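Larkico Play Corner – how the winter went

Hi everyone at Konstantinidis, and thank you again for the grant. I promised you a proper update once the play corner had been open for a while, and it has been, so grab a coffee because I have a lot to tell you.

First the money, which I know you want to see before the fun parts. We have spent $396 of the $402 set aside for small toys and storage, so there is $6 left in that line and I'd like to put it toward labels for the shelves. The bigger line, for the floor, is closed. The old carpet is gone, the wood underneath was sanded in February, and it looks so much better than I dared to hope! Families keep asking me if it's new.

We now have 89 items on the lending list. Puzzles go out the most, then the stacking cups, then anything that rolls. I had budgeted for more board books, but the Dravar branch gave us two boxes of theirs when they cleared out, so I moved that money over to balls and other things for small hands.

The balls have been a hit all winter. I went for different surfaces on purpose, some smooth, some bumpy, some you just want to squeeze. On the carpet the small ones used to stop dead after a foot or so. On the bare wood they go right across the room and under the radiator, and I've spent a fair bit of time on my stomach with a yardstick.

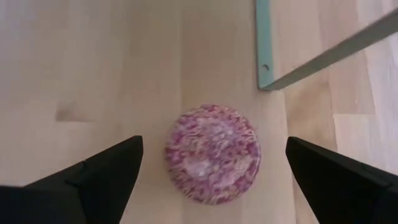
Page last changed: 3/3/26 by Nhyira Yakubu

The speckled pink and white one is my favorite of the whole lot, and I'm not the only one. With all that magenta mixed in, it stands out nicely on the pale floor, so even the littlest kids can keep track of where it went. The plainer tan ones we bought first were a mistake – they just vanish against the wood – and I've moved them to the outdoor bin for spring.

A few things are still open. The low shelf from Flultora came with the wrong brackets, and I'm waiting on the right ones, so the puzzles are living in crates under the window for now. I also haven't finished the washing chart. Hard toys are easy, they get wiped down at closing, but the soft and fuzzy things need their own routine and I keep changing my mind about how often.

For the next stretch I'd like to open one extra morning for babies and toddlers only. We can seat up to six families on the mats without anybody getting stepped on, and I already have a waiting list on the back of the door. It wouldn't need new toys, only a second set of mats and a bit more of my time. Could you let me know if the leftover floor money can be used for mats? I'll send the receipts over with the signed form once the brackets are in.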